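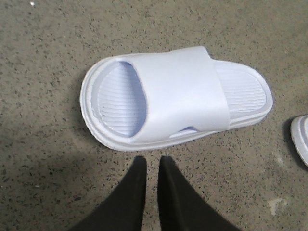

Handout 3: Rules for pick-and-place runs with footwear

Keep the fingertips clear of the floor on approach. Grip by the strap or the sole edge — never by a vent cutout. Limit test speed to 20 percent for the first 12 picks.

A pair counts as placed when both shoes rest on their soles and do not touch.
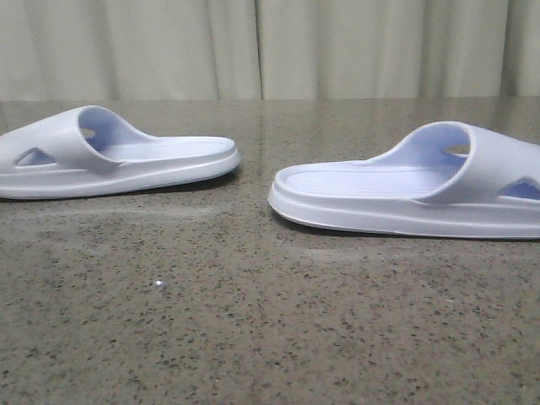

Jade Ouellet asks whether toe direction should be part of the rule too. Put it in your log for now.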